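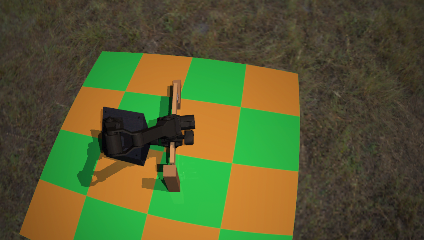 Last updated: May 11, 2026

Hi all, and thanks for bearing with me while I got the April numbers into some sort of order. I know Ngubane are mostly keen to hear whether the second half of the money is being well spent, so I'll start with the chores and leave the grumbling about software for further down.

The short answer to "can it tidy up yet?" is sort of. Picking up one long, thin thing and putting it down somewhere else is where we've spent nearly all our time since the last report, because so much of a kitchen or a stockroom is long thin things - wooden spoons, brush handles, the price-rail strips at the Hoslow shop. In simulation we ran 200 pick-ups with the arm coming at the object more or less side-on, and 125 of them ended with the thing lifted and set down where we wanted it. I'd hoped for better, but in the winter we could hardly get a clean lift at all, so I'm fairly cheerful!

Most of the misses were grabs too near one end. If one end is heavier than the other, the whole lot swings round in the grip and lands at a daft angle. Ching-wen Kwok has been working on getting the arm to guess where the weight is before it commits, and her first version is already in the Flitura build. It's slow (painfully slow on my laptop) but it does make better choices.

The other nuisance is shadows. The arm throws a big one over whatever it's working on, and the vision side keeps treating dark patches as part of the object. We've been moving the light and swapping the backgrounds from run to run so it can't get too comfortable with any one look. That has helped a bit with wood and hardly at all with anything dark.

What it can't do: cutlery in a heap, anything floppy, anything wet. I was asked at Ballness whether it could fold tea towels by the autumn and I said no, and I'd like that written down somewhere before it turns into a promise. Restocking a shelf with boxes all the same size is much closer, and if you want something to show your board I'd go with that.

Money is fine. We're a little under on travel and a little over on computing, and I'd like to move the one across to the other if you're happy - could someone drop me a line to say yes?

Next up is trying the same pick-ups on the real arm, starting with the brush handles, and then two visits to Hoslow to watch how the staff do the morning restock. I want to see how often they use both hands, as our arm only has the one gripper and I suspect I've been kidding myself about that. I'll send the full table of runs separately once Ching-wen has checked my adding up.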